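Brinora Filter Machine: 2. Setting up

1. Choose a flat, level surface near a socket. The lead is 983 mm long and will not stretch, however politely you ask. 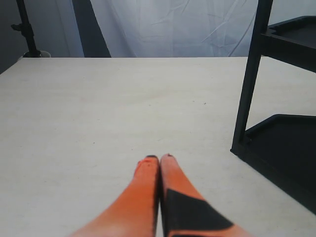
2. Fill the tank to the MAX line. The line is not a challenge.
3. Run one full tank through without coffee, and pour it away. It tastes of new machine.
4. Set the water hardness dial. The factory setting suits soft water, which you probably haven't got.

Note: find somewhere for the mugs before the first brew – you won't feel like it afterwards. 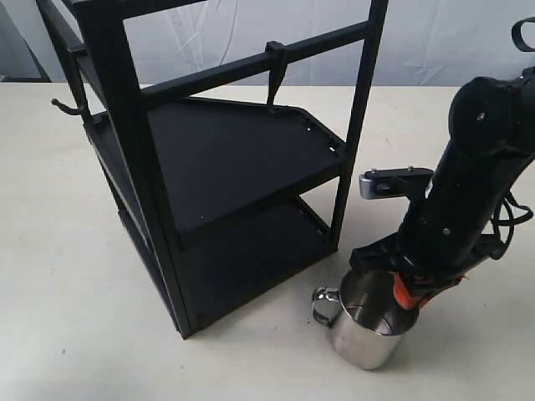
Senyo Agbenyega writes that the hardness dial clicks twice at setting 3 and asks whether to worry. No. It does that.

CAUTION: Do not lift the lid during brewing. Steam has no sense of humour.

5. Descale after 193 brews, when the amber light comes on. It stays on until you do – sulking is built in.

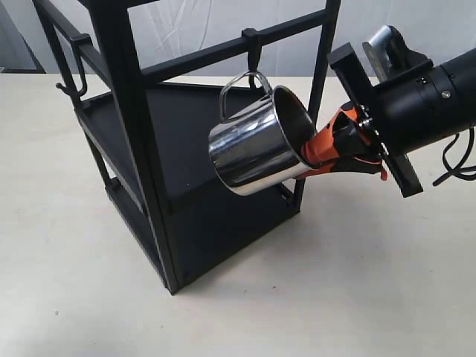 Fig. 3. Rack with hanging mug.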